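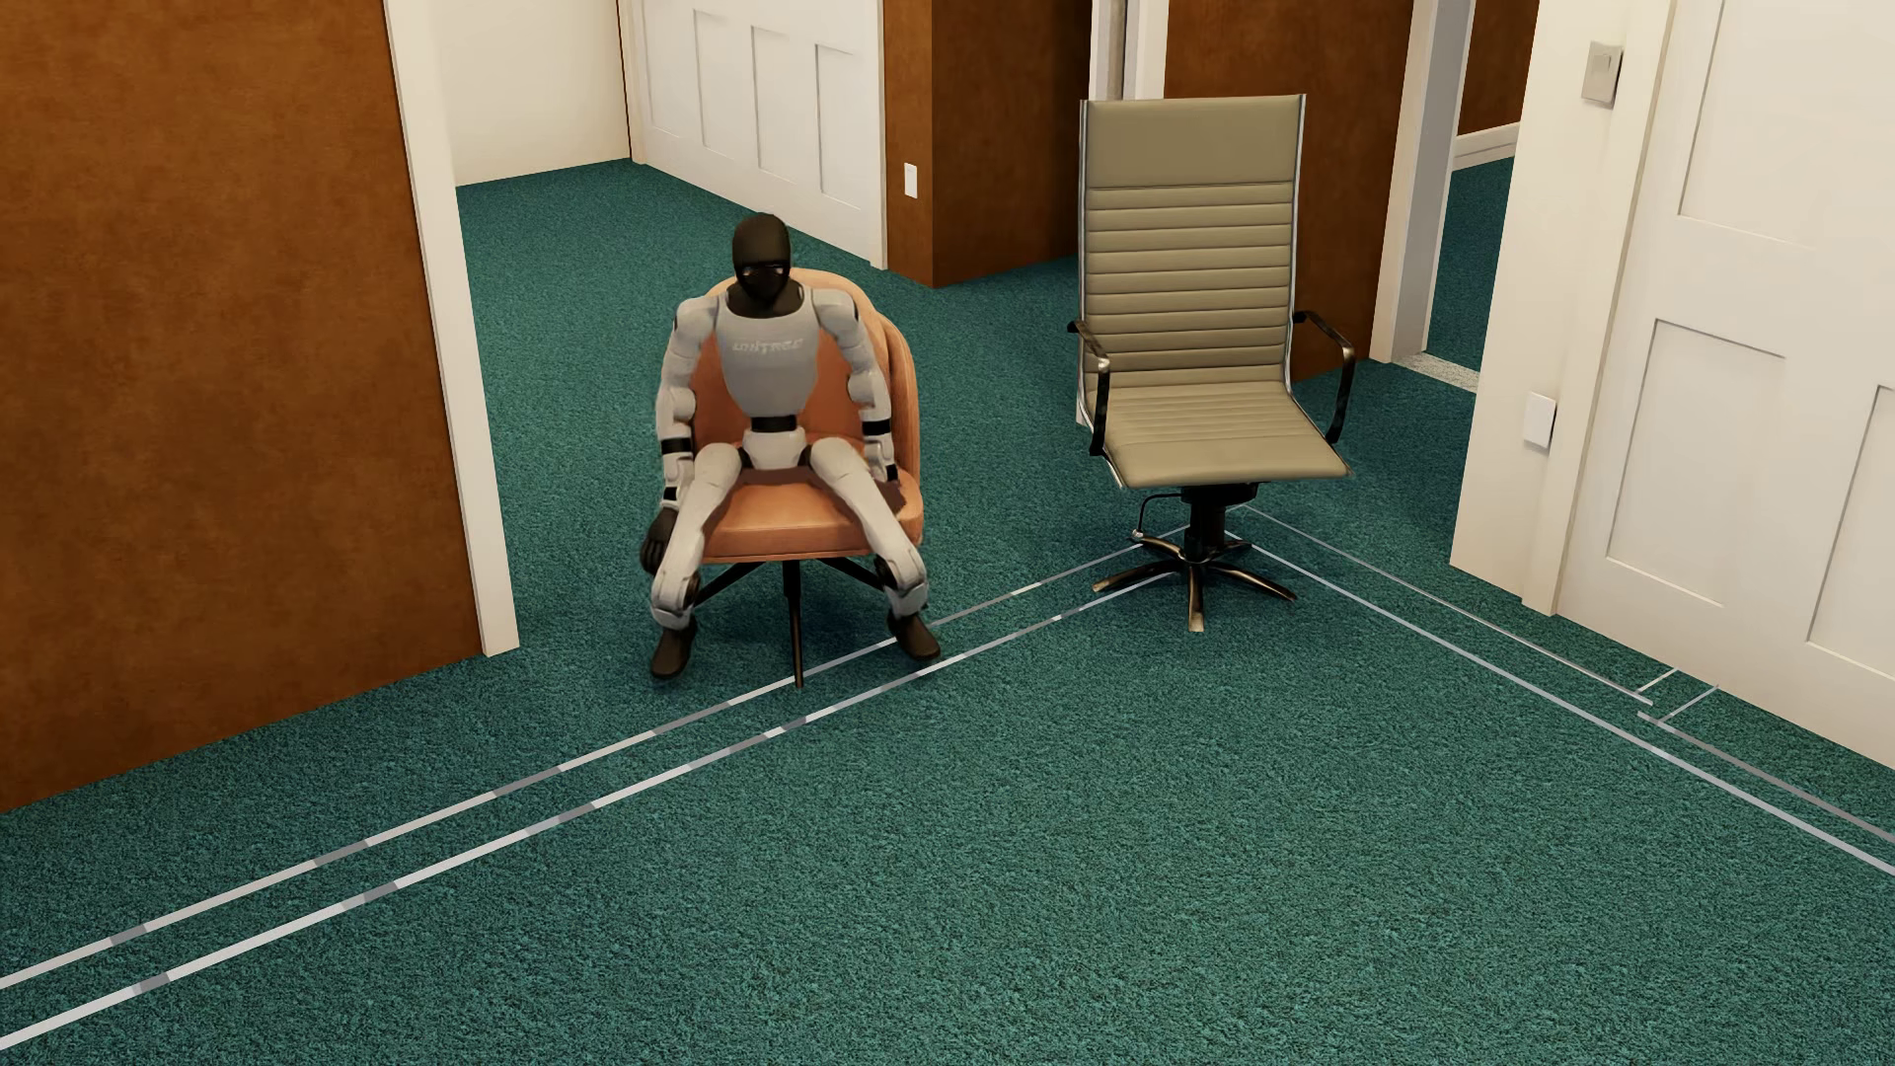
Two chairs on teal-green carpet, the orange one taken.

Looking After Audio Cables at Home and in the Workshop

Most cables that go bad fail within a few inches of the plug. The wire in the middle rarely gives trouble. A little care with coiling and storage will get years more out of microphone leads, headphone extensions and speaker cable, and most repairs can be done at the kitchen table.

Coil over and under

Wrapping a cable around your elbow puts a twist in every turn, and after a few months the cable will kink wherever it likes. Hold one end in your left hand and make the first loop the normal way. For the second, turn your right wrist so the loop goes in backward, with the loose end passing behind. Alternate until you run out of cable. It feels clumsy for the first few tries.

Keep the loops the size of a dinner plate. Thick speaker cable wants them larger. If an old cable fights you, lay it out straight in a warm room overnight and start again in the morning.

Tie it with something soft

Hook-and-loop ties are best. Homix sells them on a roll you cut to length, and 4 inches is enough for a microphone lead. Fix the tie to the cable at the female end so it stays put when the coil is undone. Skip rubber bands, which dry out and leave a sticky mark, and never tie the cable in a knot around itself.

Label both ends

Write the length on a strip of white cloth tape and wrap it close to the plug, then cover it with clear heat-shrink. A 15-foot cable and a 20-foot cable look the same in a coil. Use one color of tape for each length if you own more than a handful.

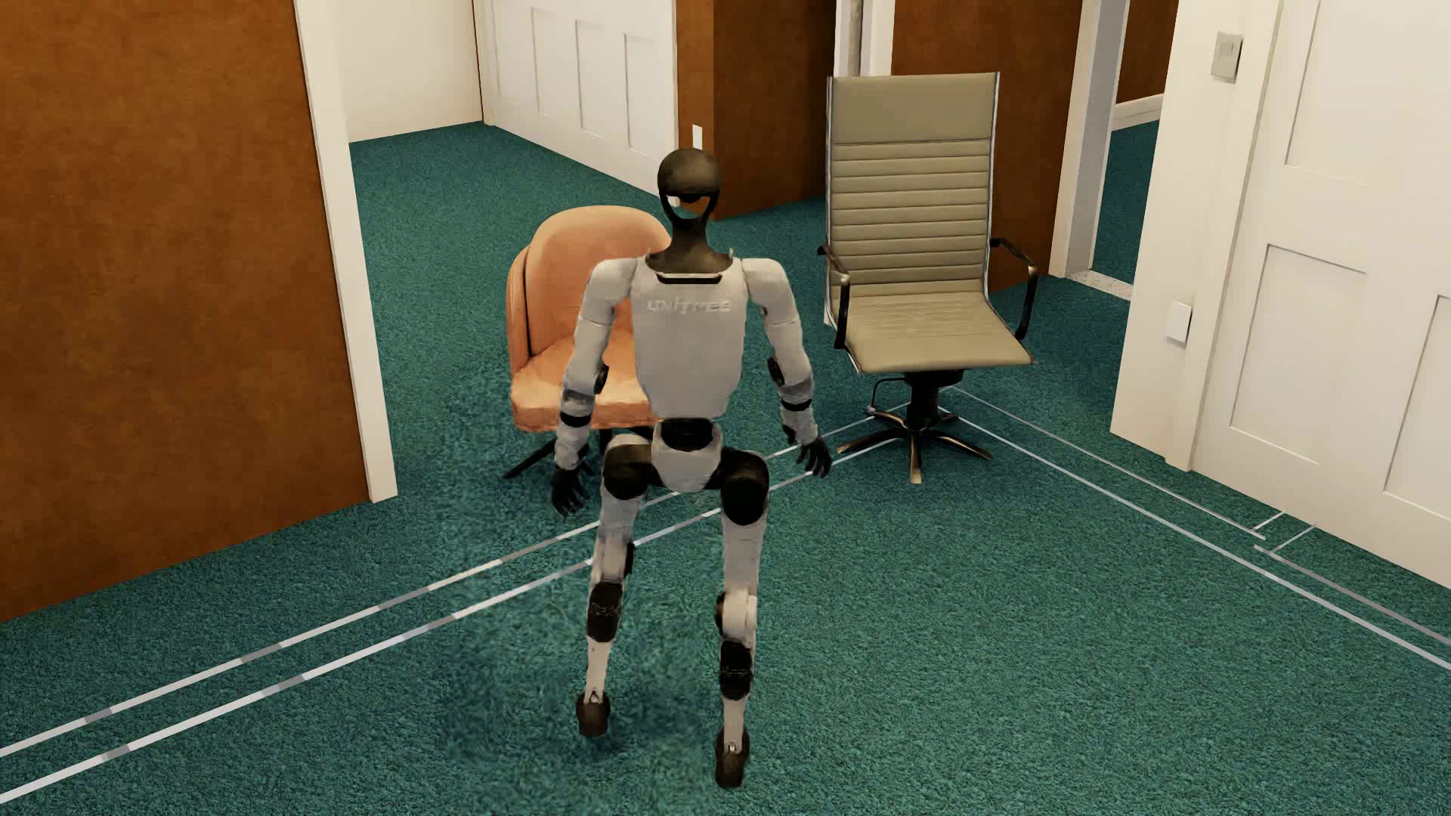

Clean the plugs

Unplug everything first. Wipe quarter-inch and mini plugs with a lint-free cloth and a drop of isopropyl alcohol. For the inside of a round three-pin connector, use a cotton swab with most of the cotton pulled off. Let the alcohol dry before plugging in again. The Treditz contact pen also works and is easier to carry in a bag, though the tip wears out fast on rough plugs.

Do not use sandpaper or steel wool. Both take the plating off.

Find the bad spot

Plug the cable into something with the volume low and bend it gently, a few inches at a time, starting at one plug. When it crackles or cuts out, mark the place with tape. If the fault is inside the plug, unscrew the shell and look for a wire that has come off its tab. If it is just behind the plug, cut off 3 inches and solder the plug back on. Slide the shell onto the cable before you solder.

A fault in the middle is seldom worth fixing. Cut there and make two short cables.

Hang them up

Wide pegs are better than nails. A 2-inch dowel cut into short lengths and screwed to a board makes a good rack, and so does the Bukotstead coat rail with the rounded hooks. Keep the rack off an outside wall if your garage gets damp.

Heavy coils should go flat in a crate, biggest on the bottom. Put adapters in a jar with a lid.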